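Workshop > Buying & budgets > Pre-order checks > Two-arm kitchen unit

PRE-ORDER SAFETY CHECKLIST, with comments
Unit: Hovberg two-arm mobile base, quoted by Mridha
Stage: simulation only, hardware not ordered
Status: part done, two items open. Update due December

1. Quote matches what we tested in sim. PARTLY
Base and both arms yes. Gripper listed as "standard jaw", no part number. Chased twice. Don't sign till we have it in writing.

2. Reach over worktop. OK
Fine at counter height. Elbow clearance tight on the inside arm, ask for the joint limit table.

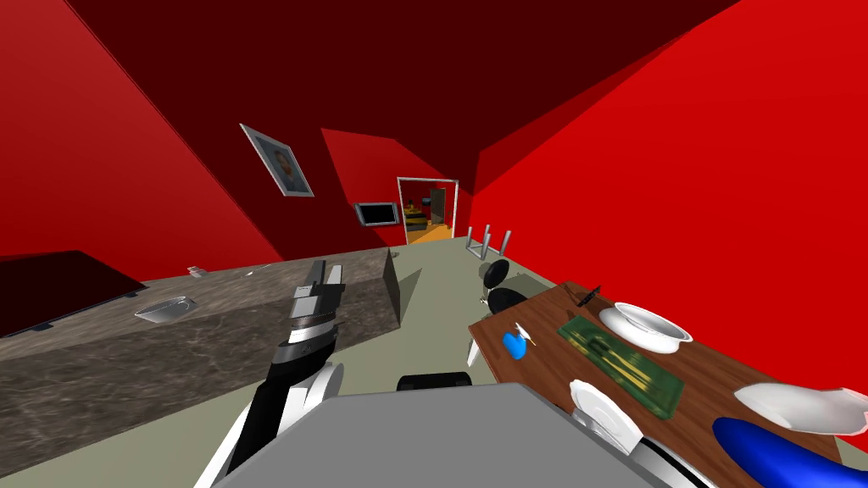 Floor space is the bit that worries me for the budget. Quote assumes a clear lane and most kitchens won't have one. With the long counter on one side and the dining table on the other, chairs at the far end, we need the base turning circle before we price any floor work. Mridha only gave straight-line width. Loose stuff on tables also to go in the risk sheet: cutlery tray, knife, spray bottle on its side. Knife wants its own line.

3. Emergency stop, one on base, one handheld. FAIL
Handheld is an extra on the quote (line 12). Should not be an extra. Either they include it or we go back to Drorar for a price.

4. Pinch points, gripper and wrist. OK with comment
Guards on the wrist are shown in the drawings. Jaws unguarded, expected. Need jaw force at full close and at half. Their sheet gives one figure and dosen't say which.

5. Gripping awkward shapes. OPEN
Flat and boxy parts are easy to spec for. The knotty, looped ones are not. Soft finger pads quoted seperately, 20 pairs min order. Too many for a first year, ask for a small pack.
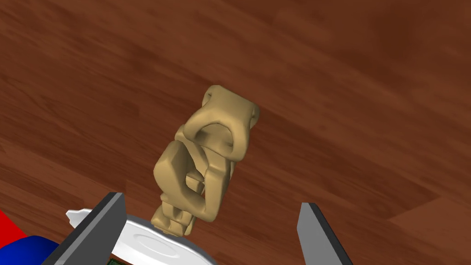 Do we need the soft pads in the first order?
Put them in year one but as a held item, so the money is there if the standard jaws mark anything.

6. Power and charging. OK
13 amp socket is enough for the dock. Keep the dock off extension leads. Sparky visit not needed, take that line out of the budget.

7. Floor loading. OK
Base plus both arms comes to 127 kg on the data sheet. Ground floor only, no problem. Upstairs would need checking, not planned.

8. Cleaning and spills. OPEN
No splash rating given for the base top, and it's a big flat surface so people will put cups on it. Ask. If there's no rating we need a cover, not in budget yet.

9. Training. OK
Two places included. Trisska charge per head after that. Book before the price goes up.

10. Spares and service. PARTLY
Service plan runs 12 months then renews by itself. Get the auto renewal struck out. Spares list is missing belts.

11. Simulation licence. OK
Covered to the end of the project. Keep the scene files, we'll want the same layouts when the real one turns up so results can be compared.

TO DO BEFORE SIGN-OFF
- gripper part number and jaw force (items 1, 4)
- handheld stop moved into base price (item 3)
- turning circle from Mridha
- splash rating or cover price (item 8)
- smaller pack of pads (item 5)

Not to be signed with item 3 at FAIL whatever the discount is.

Related checklists
Single-arm bench unit: acceptance checks
Drorar quote, line by line
Charging docks: where to put them
Risk sheet for sharp items
Trisska training, costs per head

We use cookies to remember your settings and see which pages get read. Accept all / Manage choices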